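Home | About | Cells | Service | Contact

About Welside

Welside sets up and looks after small robot cells. Jawad Malik started it with one used arm and a box of hex keys, and we now care for 40 arms at 13 sites. Most of what we do isnt glamorous. Cables, grippers, mounting bolts, a lot of going back and checking.

Our own bench cell is where new techs learn. White arm, patterned mat, cables strapped along the links with slack left at the elbow. Grip checks get done on small, light stuff like a USB charging block.

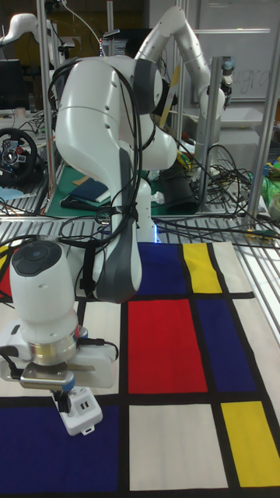

How we look after a cell

Every arm gets the same visit. Straps first - a tight cable at the wrist is the fault we see most. Then flange screws, then finger alignment, then a slow run through 8 taught points with a hand near the stop. Anything that drifts gets re-taught the same day. Notes go in the Staltutel log before lunch, no exceptions.

Fingers pointing straight down over the part, then we jog in low speed and look from two sides. 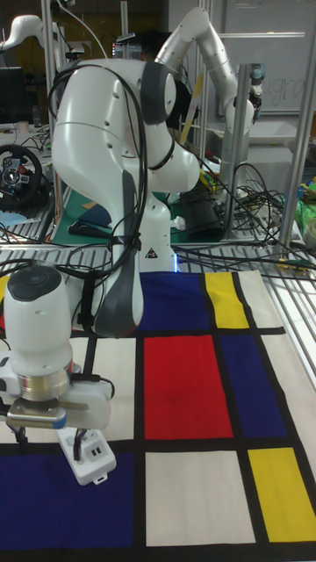

If the approach is off we check the tool offset before touching the program. Saves hours. Spare fingers and straps ship from our Brolel store room, usualy by 3 pm. New service customers start in June.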